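Squeak in the upstairs hall, part two

After the last post Karim Kabbaj wrote to ask why I had not simply driven screws down through the carpet and gone to bed. I have done that in other houses. It works when the noise is subfloor rubbing on a nail shank. In this hall it would have done nothing, for reasons that took me most of January to work out.

The joists are 2x10, 16 inches on center, and they run across the hall. The subfloor is tongue-and-groove plywood, nailed and not glued. With the carpet folded back I walked the floor and marked every spot that made a sound. The marks fell into two groups. The first was a line along one panel joint, which was the usual thing, nails that no longer held the edge down. I put in 61 deck screws, number 8, 2 1/2 inches long, six inches apart at the panel edges and eight inches apart in the middle. That group went quiet the same evening.

The second group was a patch near the bathroom door, and screws had no effect on it. The sound was lower, closer to a click than a squeak, and it came half a second after the foot landed. I read that as wood moving against wood further down.

From below, through the hole I had already cut in the closet ceiling, I could see two things. One joist had been notched at the bottom for a drain line, well past what anybody should take out of the tension side. The bridging next to it was solid blocking, toenailed, and one block had shrunk enough to slide on its nails. I could get a business card into the gap at the top end.

Reda Bouazza came by with a laser level and we measured sag at the notched joist against its neighbors. It was low by 3/16 of an inch at midspan. The clear span is 144 inches. That much is not alarming by itself, but the notch is close to the middle, and that is the worst place for it.

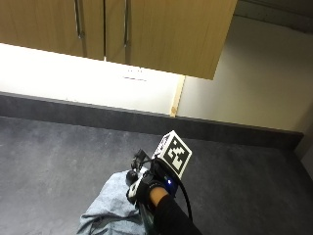
Kitchen uppers, under-cabinet light on.

The repair for the joist was a sister of the same depth, full length where it could be and stopped short of the drain at one end. I jacked the old joist up over three days, a quarter turn on the screw jack morning and evening, until the laser agreed with the joists on either side. Then construction adhesive and half-inch carriage bolts in a staggered pattern, two rows, with washers on both faces. Lorraine Tunstall, who was an inspector in this county before she moved, looked over my sketch and told me to keep the bolts two inches from the edges. I had them at an inch and a half. I moved them.

The block was easier. I knocked it out, cut a new one a hair tight from a dry offcut, and fixed it with structural screws at both ends. I replaced the other blocks in that row while the ceiling was open. The old ones came out with two taps.

Total cost for the second group was $127, not counting the jack, which I already owned. The adhesive was $39 of that because I bought the large tubes and wasted part of one.

Results so far: no click at the bathroom door, morning or night. There is a faint tick at the top of the stairs that I had not noticed before, probably because the rest was louder. I think it is the top riser against the header. I have not looked at it yet.

Two corrections to part one. I wrote that the subfloor was 5/8 inch. It is 3/4. I also said that shims between joist and subfloor should be driven until they are tight. Amr Badawi pointed out in the comments that this lifts the panel and makes a new gap at the next joist over. He is right. Push them in by hand with a little glue and stop.

Next is patching the closet ceiling.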